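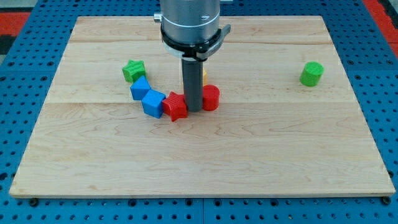
Osamu Murakami objects that the early-access mailing can't be compared with the flash mailing at all, given that the two groups were drawn on different days from a list that had been cleaned in between. He wants the comparison thrown out and the draw repeated. Partly agreed, see the section on sampling. The coupon handling findings stand either way and are written up first.

4 Feb 2019

Steverum / Oltness shop, promo mail test, second entry

Setup as run. Two groups of 500 addresses each, all customers with at least one completed order. Group F received the flash sale mail with the public code and a fixed end time in the body. Group E received the early-access mail: same goods, same discount, a single-use code per recipient, no end time in the subject line. Both mails sent through the usual sender address, same footer, same hour of the morning. Landing page identical except for the banner text.

Raw numbers from the mail tool:

F opens: 207
E opens: 339
Orders, both groups together, matched by code: 35

The E figure is not believable. Hòa pulled the open log and sorted by time. A large block of E opens falls within the first minute after sending, in the same order as the send queue, with no later activity from the same addresses. This is a mail filter loading the tracking pixel on arrival. Most of the block sits on one hosting domain used by trade customers, and group E has far more trade customers than group F. Opens are therefore dropped as a measure for this test. Clicks are affected too, to a lesser degree, as the filter also follows the first link in some messages. Orders are the only clean number left.

Coupon handling

1. Public code. Accepted in lower case and with a trailing space, as intended. Not accepted when pasted with the period from the end of the sentence in the mail. Daranee found four support messages about this, all from customers who had copied the whole end of the line. Change for next time: code on its own line, no punctuation after it.

2. Public code leaked to a coupon site before the end of the first day. Orders from outside the list using the code are excluded from the count above. They can't be separated from forwarded mails, and I have not tried.

3. Single-use codes. The shop marks a code as used when the customer enters the payment step, and does not release it if payment fails. A customer whose card is declined gets "code already used" on the second attempt. Reproduced on the test shop with the declined card number, three times out of three. Reported to Kawaguchi, who maintain the checkout module. Their reply is that release on failure is a setting. It isn't in our version of the settings page. Waiting on an answer.

4. Discount on top of a sale price. Oltness asked for no stacking. The public code respects this. The single-use codes don't, as they were generated from an older template with the stacking box ticked. My error. Ans has the list of affected orders and will let them stand at the lower price.

Sampling

Osamu's point. F was drawn before the list cleanup, E after. The cleanup removed bounced addresses and people with no order since June. So F still carries dead weight that E does not. On top of this, the draw for E was sorted by customer number before the cut, where it should have been shuffled, and low customer numbers are the old trade accounts. That explains the filter block as well.

Conclusion for the comparison: none to be drawn. I won't split the orders by group in this entry, since the split would be quoted.

Miyuki asked whether we can correct for it by weighting on customer type. Possible in principle. With so few orders, a handful of trade customers would carry the result, and one large trade order could turn it over. Rejected.

Rerun plan

- One draw, from the cleaned list, trade accounts removed first.
- Shuffle, then split alternately into F and E. Keep the seed in the project folder.
- Add a third group with no mail at all. We have no baseline for what this list buys in an ordinary week, and the account side keeps reading every order as caused by the mail.
- Single-use codes for both groups, so the leak problem goes away. The wording of the mail is the only thing that differs.
- New code template, stacking off. Hòa to check one code from each batch against a sale item before sending.
- Measure: orders, and order value after discount. Margin if Oltness will supply purchase prices. Ans is asking.
- No reminder mail during the test window.

Open

Customers who received the first round will recognize the offer. Daranee prefers to exclude them, which makes the list smaller than I'd like. Osamu would keep them and record it as a flag. Leaning toward exclusion.

The thank-you text for the account side ("as a longtime customer...") went to group E only. It should go in both mails or neither. Currently in neither.

Rerun not scheduled until Kawaguchi answer on item 3.

2 comments
0 shares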